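Re-zeroing the grippers on the two-arm cell after a finger swap

Quick writeup before I forget it again. Applies to the bench cell, both arms, Kilgate fingers. If you still have the old Skitine pads on, stop, the offsets are different and you want Efe's page.

When to do this
- any time fingers come off, even for cleaning
- after a crash
- handover test dropping parts more than it used to
- firmware update on the wrist (it wipes the offsets, yes every time)

What you need
- hex keys, the small set
- lint free wipe
- the steel ring
- something soft and low to touch down on, colored so it stands out from the table
- 11 mm feeler block
- tablet with Relier open and logged in as maint, not operator

Takes me most of a coffee per arm. First time will be longer.

1. Park and power

Both arms to park. Drop to reduced speed on the pendant. Leave wrist power ON, the encoders need it. Guard key in your pocket, not in the door. Matúš Kuruc has asked for this one to be in capitals so: KEY IN YOUR POCKET.

2. Clean the faces

Wipe inner faces of both fingers. Look for grit near the root, thats where it packs in. Don't use solvent on the black coating. Check the finger screws while you're in there, snug plus a bit. If one turns freely it wasn't seated and you've probably found your problem.

3. Zero the opening

Close on the feeler block, slow, no force limit change. Read the raw count in Relier. Should be near 1941. Open fully, read again, near 2177. Write both on the sheet. If the closed count is out by more than a few, re-seat the fingers before you touch any settings. Do not "fix" it in software. We did that in May and spent a Sunday undoing it.

Save, then cycle open and closed a few times and read again. Counts should repeat. If they wander, belt.

4. Touch-down height

Now the height. Put the soft piece on the white table, out where the camera can see it whole. Jog over it with the wrist camera view up on the tablet. Come down in big steps, then small steps once you are close, then the smallest. Watch the tip against the middle of the part and don't trust the number on screen until it's saved.

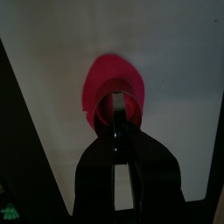
Wrist camera view over the red piece, tip lined up near the center.

Stop as soon as the load reading moves. Back off one small step. Hit Set Z. If you overshoot and squash it, go all the way up and start over, backing up a little from a squash gives you a bad height because of the slack in the joint.

Common mistake: lining up by eye from the side of the cell. Looks dead center, isn't. Use the wrist view.

Do the same on the other arm. Same spot on the table, same piece. Don't move it between arms or the two heights wont match and step 5 is a waste of time.

5. Handover check with the ring

The ring is good for this. It's thin, so any offset shows up right away. Run handover_slow at 200 in the speed box. One arm presents, the other comes in from the far side, and there's a pause with the ring between the two pairs of fingers.
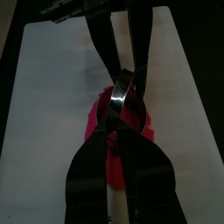
Use the pause. Finger on the hold button the whole time. What you want is no twist when the second arm closes and no jump when the first lets go. A twist means a wrist angle problem, go to the Thygesen mount page. A jump is nearly always height, so back to step 4 on whichever arm moved.

Run it both directions. Passing left to right can be perfect and right to left terrible, ask me how I know.

6. Save and log

Save to the cell AND export to the share. Saving to the tablet only does not count. Put the two raw counts, both heights and your initials on the sheet inside the cabinet door. Log out of maint.

If it still drops parts after all that, leave the arms parked, tag it, message Efe Sani with the export attached. Please dont send just "its broken again".

Still to add: belt tension numbers, and the new cable clip once it gets here.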